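Mokex Brings a Friendlier Receipt Printer to Small Shop Counters

SKINDUNINE, Thursday, April 6, 2023 - Mokex is very happy to announce the Flakance, a compact thermal receipt printer made for the neighborhood stores, bakeries and cafes that have been asking us (patiently, and sometimes not so patiently!) for something that fits beside the register without taking over the whole counter.

The Flakance prints at 300 millimeters per second and connects by USB, serial or Ethernet, so it should get along nicely with the point of sale software you already have. Paper drops in from the top, the cover closes with one hand, and the status lights sit on the front where a busy cashier will notice them.

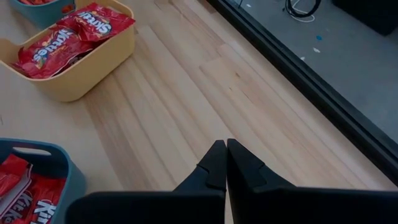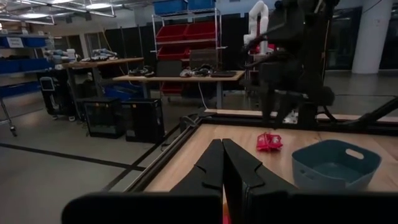
Laing
Product Communications Manager, Mokex

We spent a good long while with the first 100 units out in working stores, and the people who used them every day told us plenty. They wanted a quieter cutter, a longer power cord and a cover that doesn't pop open when somebody bumps the counter, and all of those changes have gone into the finished printer.

The first production run is 1,000 printers, and orders open today through Mokex resellers. Each one comes with a starter roll, a wall bracket and a printed setup guide in large type. A wireless model will follow in September, and stores that buy the wired printer now can add the wireless card later on.

Resellers who would like a demonstration unit are warmly invited to get in touch with the Mokex sales office in Skindunine.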